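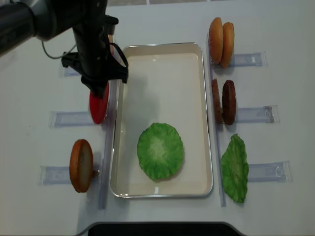 Burger parts set out around the tray, with one lettuce leaf already down.

Do you need a burger station? Most of the advice on this subject comes from people selling organizers, so I'm suspicious of it. I've been through the Briline rack and the Jasier caddy, and both went to the garage by August. What I kept was the dull part: one tray in the middle, ingredients on either side, everything within reach.

Standing things on edge is supposed to save space. It does, a little. Buns and patties prop up well enough against a clear holder. Tomato is another story. A thin slice folds over the minute you look away, so cut it thick or lay it flat on a paper towel.

Tape the holders down. I resisted this for a long time, and then chased one across the counter with a bun in my hand. Painter's tape comes off clean. Packing tape doesn't, whatever the roll says.

Lettuce first or bun first? My sister-in-law Ella swears a leaf underneath keeps the bottom bun dry. I tried it on 3 burgers and couldn't tell the difference. Dry the leaf properly and the order hardly matters.

Raw patties don't belong anywhere near this setup. Cook them, then bring them over on a clean plate.

And skip the "restaurant" trays with molded compartments. The corners hold grease and a sponge won't reach it. A plain one with a rim washes in the sink with everything else.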